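Trukstead bench notes
Pot and corn task, Plellcombe set
November 23, 2025

Carrying on from the last entry. Task wording unchanged: right arm picks up the corn, left arm takes the lid off the pot, corn goes in, lid goes back on. Start with both grippers empty and clear of the table. Glenys Mapplebeck on the leaders for the first half, me for the second, then we swapped back when my wrists gave up.

Target for the Plellcombe set is 400 good episodes. I still don't know where that number came from. I asked and was told it was what the last task used. The last task was putting a sponge in a tray. I can't see why a lid with a small round knob should need the same number as a sponge, and I would bet on it needing more, or needing fewer but better ones. Written down so I can be wrong in ink.

Before starting:
- Emptied the bin of rejected episodes, after copying the reject notes out.
- Re-homed both arms. Left one came back slightly off at the wrist, did it again, fine second time.
- Wiped the pads.
- Checked that Flitier was writing all the streams. Last time it dropped one of the wrist views for a whole batch and carried on showing a green tick, so I no longer believe the tick. Opened a file and looked.

The lid

Most of the session went on this, and most of my doubts are about this too. The knob wants to be taken square, one finger either side of the metal collar. Come in a little high and the fingers close on the domed top and ride up off it. Come in low and they meet the pale plastic base, which flares out, and the whole lid gets pushed before it gets held. The good band is narrow. Glenys hits it by eye. I hit it by going slowly and backing off, which means my episodes are longer and full of small corrections.

Whether those corrections help or hurt is the argument we keep having. Stüber's notes say to keep hesitant episodes in, on the grounds that the policy learns to recover. Maybe. My hesitations aren't recoveries from anything, they are me squinting at a screen. If the policy learns that one should hover above a knob for a while before grasping it, we will have taught it my eyesight.
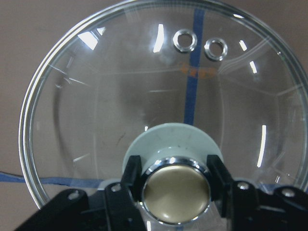 Wrist view with the fingers on the knob collar. Note the light on the glass.

The wrist view worries me more than the grasp. With the lid filling it you get the overhead lights coming back off the glass in several places, and the floor tape showing through underneath. I should say table tape, I keep calling it the floor. So at the one moment when the view ought to be telling the policy about the knob, a lot of what it has to look at is glare and blue lines. The lines are always in the same place relative to the table. A learner that is lazy in the usual way will use them. It'll find the knob by the tape, do beautifully on this bench, and fall over the first time someone puts down clean paper.

I said so. Glenys thinks the pot moves enough between episodes for the tape to be no use as a shortcut. My reply was that it moves in steps, from one spot we like to another spot we like, and those spots are defined by the tape. She agreed to put it down off the grid for a block and see whether anything changes in training. Block marked "loose" in the log. Do not merge it with the rest until we've looked at it separately.

Also worth noting for whoever cleans this set: the two vents beside the knob are small, round, shiny and high contrast. If we ever see the gripper going for a vent I'll be annoyed but I won't be surprised.

Episode count

Almost 400 recorded in total across all sessions, going by Flitier's counter. That counter includes rejects. Taking those out leaves 300, and I'd like to throw away more. The progress sheet has the bigger number on it and I have asked for it to be changed. People upstairs read the sheet, they don't read this.

Rejects by cause, in order of how often they turn up:
- lid slipped on the way up
- lid put back crooked, sitting on the rim at one side
- corn dropped short of the pot
- operator forgot to return to the start pose
- arms touched

The second is where I think we are being soft. An episode where the lid goes back crooked and then gets nudged level is being passed as good. The end state is right, so the label says success, but the nudge is a different skill from the placing and it's only in some of them. I would tag these. It costs one keypress. So far the keypress hasn't been agreed.

The corn

Easy by comparison. It's a plastic cob, yellow, with the kernels moulded in, and the ridges give the pads something to bite on. We vary the angle every time and the cell every few times. My complaint is that we vary it like people: diagonals mostly, stem end towards us mostly, hardly ever straight up and down, and almost never near the back. Nobody has looked at the actual spread of start positions. I've asked for a plot. A plot would take less time than the conversation about whether we need a plot.

I tried a block with start positions read off a random list, one line per episode, no choosing. Slower, and Glenys hated it, and I have to say that on two or three lines the cob ended up where the right arm could hardly get at it. Those were skipped, so it's already not random. Still better than us choosing, I think.

Setup in use for the random list block: pot over a vertical tape line to the right of the middle, with its base just clear of the line nearest the front. Lid on. Cob on the left side, in one of the cells, never on the pot's side. Both arms up and open. The tape has gone a bit ragged where strips meet and there's a loose scrap in the upper row that wants peeling off, except that it's now in a great many episodes, and I don't want it to vanish halfway through a set without a note. Leave it until the set is closed. 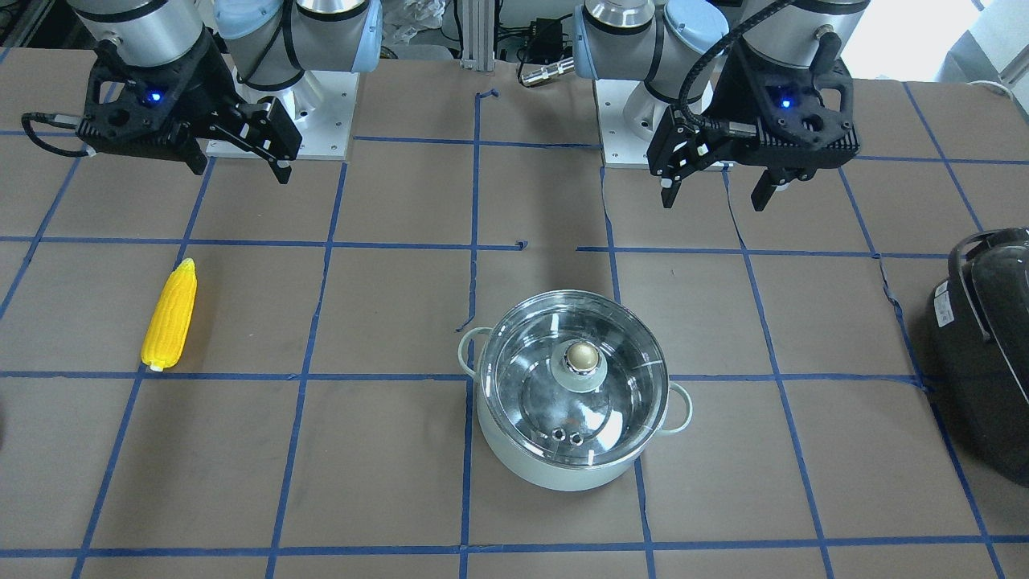
Trial run on the early checkpoint

Trained overnight on the part of the set we had by then. Ran it 6 times this morning with the pot in a familiar place. It got the cob every time. It got the lid off more often than not, and then on one of the good ones it stood there holding the lid up and did nothing further until I hit stop. I have a fair idea where it learnt to wait.

I don't want this quoted as a success rate. It's a handful of runs, in one pot position, with me standing there choosing when to call time. There was already a message going round with a percentage in it before lunch.

Things I would want before believing any of it:
- pot position it hasn't seen, off the tape
- window blind down, then up, same start
- another lid, or at least this one turned so the vents are somewhere else
- someone other than the two of us resetting the table

The blind matters more than people allow. The window end of the bench washes out badly when it's bright, and all of the early batch was recorded on dull days. I checked the file times against what I could remember of the weather, which is poor evidence, but the frames bear it out.

To do

Change the number on the progress sheet. Chase if not done.
Ask Stüber what they mean by hesitant, and whether they've tested it with more than one operator.
Tag for nudged lids, start using it ourselves whether or not it's agreed.
Plot of start positions, cob and pot both.
Fix the left wrist homing or at least log when it needs a second go.
New pads for the left gripper, Glenys says they're fine, I say look at how the lid slips.
Train once with the loose block and once without, same seed, and don't tell me which is which until I've scored the runs.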